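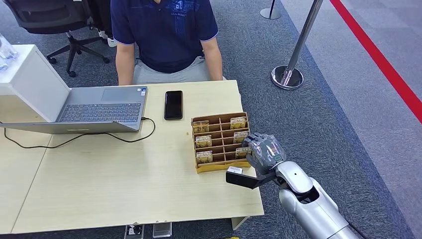
Radon Testing Before Closing: What Changed in May

Drakenside has updated its procedure for radon tests ordered as part of a home sale. The changes apply to single-family homes and duplexes in Hernton and Pugh. Condominium units above the second floor are still tested only on request.

Short-term tests now run a full 2 days with a continuous monitor. The older charcoal canisters remain available for homeowners who are not under contract, but they will not be used for a sale. The monitor logs a reading every hour, and the report lists each reading along with the average for the whole period.

Closed-house conditions start 12 hours before the monitor is placed and continue until it is picked up. Windows stay shut on every floor, including floors that are not being tested. Exterior doors may be used for normal coming and going. Central heating and air conditioning can run as usual. Whole-house fans and window fans must be off, and fireplaces should not be used unless they are the main source of heat.

The monitor goes in the lowest level suitable for living space, finished or not. A crawl space does not count. It is set at least 20 inches above the floor and away from exterior walls, sump pits and supply vents. Please do not move it. The unit records tilt, and a moved monitor voids the test.

Reports are sent by email to the person who ordered the test, normally within 5 business hours of pickup. If the buyer ordered it, the seller does not get a copy from us. The listing agent should ask the buyer's side. Your lender may or may not want the report, so check the loan conditions before assuming it has to be in the file.

In the United States, the EPA recommends fixing a home at 4 pCi/L or higher. When a result comes in at that level, the usual next step is a quote for a sub-slab vent system. Drakenside does not install these systems. Proter does, and will quote from our report without a second visit if the foundation type is noted on it.

A retest after installation is booked as a separate order. It can start no sooner than 24 hours after the fan is switched on.

Monitors can be placed on Saturday until 10 a.m. Orders for Pugh need the lockbox code at the time of booking.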